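Fewer Stems, Narrower Neck

Most advice on artificial flowers concerns the flowers. The vase receives one line, usually a recommendation to choose something neutral. I think the order is wrong. With artificial stems the vase decides nearly everything, and it should be chosen first.

A fresh stem bends, drinks and shifts for a few days until it finds its angle. An artificial stem holds the bend it was given. In a wide mouth it slides to the rim and stays there, and adding more stems to prop it up produces a bundle. A teal vase with white roses, one orange rose and orange poppies needs very little more. A pink spray is best held back until the gaps are known.
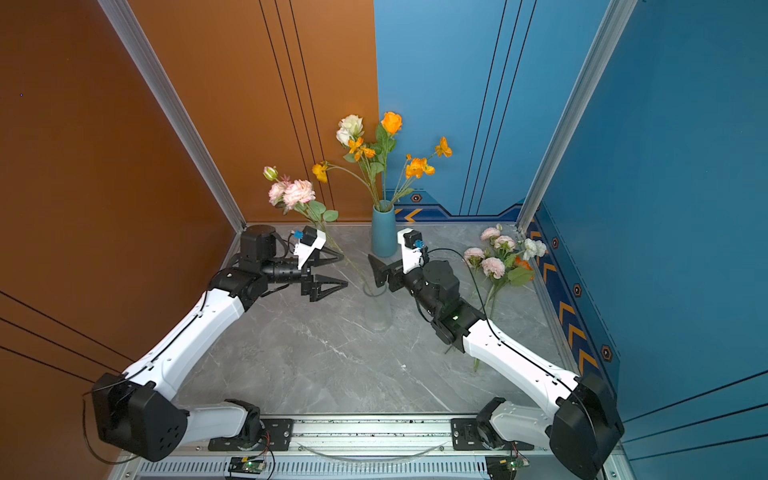 The case against the full bunch

Retailers sell by volume. The Grultosine catalog lists a mixed bunch of 50 stems, and the Bresine equivalent runs to 70, both shown packed to the rim. Packed flowers read as one mass of color from across a room, and up close the repeated molding of the petals becomes obvious. Two stems in a small cylinder, one white rose leaning left and one branch of poppies, show their outlines. The poppy stem carries three blooms at different heights, enough variation for a small shelf.
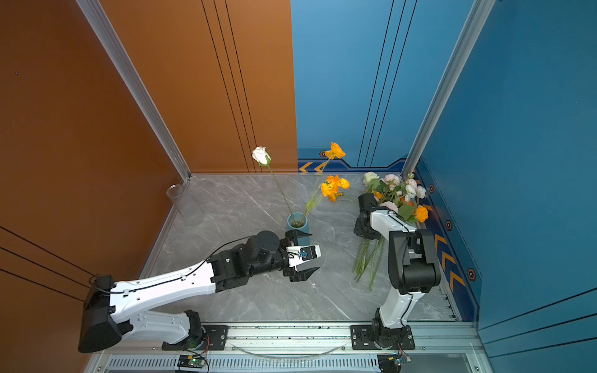

Clear vases deserve a separate objection. A fresh stem in glass is part of the display; a plastic one shows its wire and its cut end. Frosted glass reduces the problem but does not remove it — the bundle still shows as a dark shape through the wall. I would keep glass for fresh flowers and use opaque ceramic or metal for everything else. The Benítez shop on Udgate stocks a matte cylinder, item 271, that I have used for two winters without complaint.

Height is the remaining variable. A tall matte blue vase placed in a corner tolerates a larger bouquet than the same vase in the middle of a table.

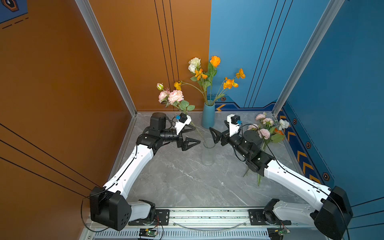
Two walls hide the back of the arrangement, so every stem can face forward and fewer are needed. On a dining table the bouquet must work from all sides, and the stem count rises accordingly. Anyone buying a first set should measure the corner, buy the vase, and order the flowers afterward.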